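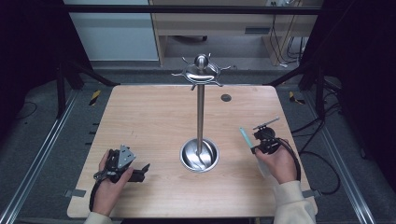

Lists > Dullton Kitchen Swap > Messages > Re: mug trees, cup stands, what's everyone using?

Last updated: Sunday

Sorry for the slow reply, been flat out. Have trimmed the original a bit, hope that's ok.

> Hi all, after some advice. We're redoing the tea bench at the hall
> and the cups are a shambles. At the moment they get washed and then
> go upside down on a tea towel, and by the end of the morning the
> towel is sopping and there's no bench left to put a plate on.
> I've been looking at upright stands, the sort with a pole and
> hooks at the top. Questions:
> 1. Do they tip over?
> 2. Metal or timber?
> 3. Does anyone find the dish part at the bottom useful or is it
> just another thing to clean?
> 4. How many cups can you really get on one?
> We'd want to spend under $50 all up. Happy to buy second-hand if
> someone has one in the shed. Thanks in advance.

Right, in order, more or less.

Tipping. Yes if you're careless, no if you load it properly. Ours is the stainless one, six hooks round a disc at the top and a round dish at the bottom with the pole coming up out of the middle. All the weight ends up high so you have to go opposite sides – one left, one right, then fill the gaps. Put three big mugs on the same side and it'll lean on you. Same when taking them off, which is where we've come unstuck. Everyone grabs the nearest one. Then the nearest one after that.

Heaviest mug we own is 389 g, the big Flotby ones with the thick handle. Weighed them on the kitchen scales last winter when we were having this exact argument at home. The ordinary cups are 201 g. Six of the ordinary ones, no worries at all. Six Flotbys, I wouldn't, not with kids running past. Four of those and leave it.

Metal or timber. Metal, for cups going on wet. We had a timber mug tree before, the kind with pegs up the trunk, and it went black where the pegs went in. Scrubbed it, oiled it, went black again. Fine if you dry everything first but then what's the point of it. Chucked it in the end. The steel just gets wiped. It does show every water spot and fingerprint, particularly inside the dish, so if you've got someone on the roster who's fussy about that sort of thing they'll be at it all morning with a cloth. Bit of vinegar on a rag if you get white marks. Rinse after.

The dish. Useful! I thought it'd be a pain too. It's shallow so don't expect it to hold much, but drips off a set of cups is hardly anything if you give each one a shake over the sink first. Tip it out once when you're done, wipe round the foot of the pole where the gunk likes to sit, finished. What it's NOT good for is putting teaspoons in. People will. Then the spoons sit in the dribble.

How many. Six, one per hook. I know the ad for the Tunomari one says you can double up with espresso cups but have a look at the handles on yours first. Hooks turn up a bit at the end so a cup won't slide off, but it also means a small tight handle is a fiddle to get on, and really little ones won't go over the tip at all. Take a cup with you to the shop. Felt a right dill standing there hanging my own cup on the display but it saved me a return trip.

Few other things while I think of it

– Check the height before you buy, if it's going under a shelf. They're taller than you'd think and you need room above to lift the cup up and off the hook. We couldn't use ours under the cupboards, it lives on the table.

– Check the knob on top is done up firm. If yours comes in pieces, go over the joins again after a week or so. Ours worked a bit loose and the whole top started to turn when you pulled a cup off. Quarter turn by hand fixed it. 

– Carry it by the pole, low down, never by the hooks. And not loaded. Ask me how I know. (Two cups and a saucer.)

– Timber bench or table, put a mat under if it's staying there. A wet ring will mark the finish sooner or later. Lino or laminex, dosen't matter.

For a hall I'd say two stands and keep them well apart, or better yet one stand for the cups in use and the rest in a crate. You won't dry a whole morning tea on six hooks whatever you buy. If it's a big crowd you want a proper flat rack over the sink and that's a different conversation. Ekanayake Hardware had some racks on the bottom shelf down the back, 300 mm wide, I think they were on special. Worth ringing first, they move things round.

Price wise you should be right. I paid well under your $50 for mine, though that was a while back. Would try the op shop before anything, they turn up there a fair bit with the knob missing. Knob's not essential, just check the disc still sits tight without it.

No spare in the shed I'm afraid, only the five old pegs off the timber one which I've kept for some reason. Yours if you want to hang aprons on them.

Can bring ours along on Sunday so you can try your cups on it, will be there from 9 to set up tables. Let me no either way.

Cheers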